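Two-arm packing: what the Cukent wrist views added

The Erstead group has finished the first round of its bagging study on the Conex two-arm bench. The task is short to state and slow to learn. One arm works at a paper bag while the other handles a slotted spatula, and baked goods have to go from a cutting board into the bag without being crushed or dropped on the counter.

The training set holds 2000 demonstrations, all teleoperated, recorded over 7 weeks. Two policies were trained on it. The first saw only the overhead view. The second, named Onu, also received the view from each wrist at every control step. Network size and training time were the same for both.

Across 4 pastry shapes, Onu finished 26 more trials than the overhead-only policy. Most of the gap came from twisted and flaky items, which present no flat side to the spatula and tend to roll when the front edge touches them. Round buns showed almost no difference. Paper bags were the harder part of the setup: the rim flexes, the handles fall across the opening, and the overhead view loses the contents once the bag leans. 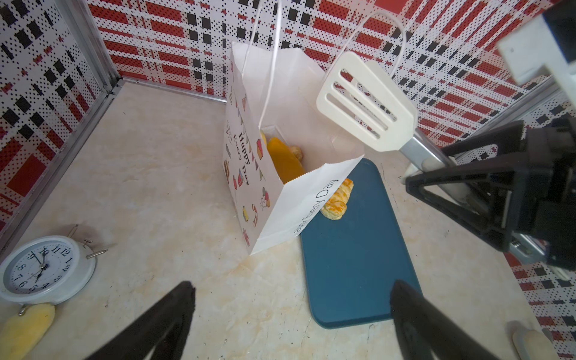 Cukent asked whether the gain comes from the wrist views themselves or just from having more pixels to train on. It's a fair point, and the first round doesn't settle it. A second overhead camera would be the proper control, and I'd want to see that before changing any hardware.

That control run is now scheduled for November. The group will also repeat the trials with the wrist view removed from one arm at a time -- the bag-side view is expected to matter more, as it is the one that looks into the opening. Clutter on the counter will stay in place for all runs.

Trial logs and the scoring sheet are on the shared drive under Conex. Partial placements, where the item rests on the rim, are scored as failures.

We use cookies to remember your newsletter preferences. Accept all | Manage settings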